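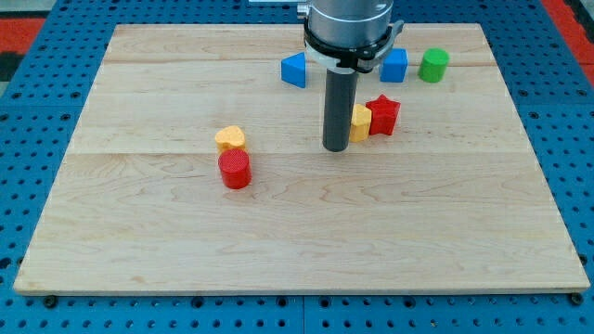

Introduction to Automation
Handout 8: Notes on the Zollham open day

These notes cover the Saturday visit to the Zollham robotics workshop. They go with the lecture on contact and pushing. If you missed the visit, read them before you start the worksheet. If you were there, check them against your own notes, especially the part on reference frames, where several people left with the axes the wrong way round.

1. What the demonstration was for

The group at Zollham works on pushing. Their project is called Trirutow, and it deals with moving objects across a flat surface without picking them up. The arm carries a plain rod pointing straight down. It has no fingers and no suction. Everything it does to an object it does by touching the side of it and moving.

The objects are colored blocks: cubes, cylinders, stars, hearts and triangular prisms. They sit on a flat wooden board made of joined planks, and the board lies on a blue table with a regular grid of holes.

The visitor session ran in two parts. In the first, an operator steered the arm with a hand controller and followed spoken requests from the audience. In the second, the control program, Ivus, took the same kind of request as typed text. Typical requests were "push the green cylinder toward the red star" and "move the red cylinder away from the yellow heart."

2. Words you need

End tool: the part fixed to the end of the arm that touches the work. At Zollham this is the rod.

Workspace: the area the tool tip can reach and is allowed to enter. The software limit is set a little inside the edge of the board so that blocks are not pushed off.

Reference frame: the point and directions from which positions are measured. At Zollham the origin is the front left corner of the board, x runs to the right and y runs toward the back. Directions in the spoken requests ("left," "back") are given from the front of the board.

Hover height: the height of the rod tip above the board during a push. The tip must stay low enough to meet the side of a block and high enough to clear the wood.

3. Pushing and turning

A push lined up with the center of friction moves a block in a straight line. A push to one side of it also turns the block. With a cube you can push on the middle of a flat face and get a fairly steady result. A cylinder standing on end has a curved side, so the rod touches it at one point and tends to slip around to one side. The operator corrected for this with many short pushes and a small change of angle between them.

Stars and hearts are harder. The rod can settle into the gap between two points of a star or into the notch of a heart, and this can help if the gap faces the right way. If it does not, the arm has to go around the block and turn it first.

4. Crowded blocks

Much of the question time went to this. When two blocks stand side by side and nearly touch, a push on one often moves both. A yellow block next to a red star is a good case to think through. To move only the star, the rod should not come in from the side where the yellow block stands. It has to travel around the pair, and the path must also miss any other blocks nearby.

Ivus plans this in two steps. It picks a contact point first, then looks for a clear path to it. If there is no clear path, it picks another contact point. If none works, it moves a neighboring block out of the way and starts over.

5. Figures from the talk

Recorded runs in the current set: 3,472
Different written requests: 158
Runs set aside for testing: 38

The speaker pointed out that several runs can share one request, with the blocks in different starting positions. Keep this in mind for question 3 on the worksheet.

6. Before next class

Read the Pillai chapter on friction, up to the part on sliding contact. Skip the proof.

Draw a board from above with a cube, a cylinder and a star on it. Mark the origin and both axes. Choose one block to move and show the contact point, the path of the rod and the direction of the push. Then add a second block close to the first and draw the path again.

Bring the drawing on paper. You will trade with another student and follow each other's paths on the practice table.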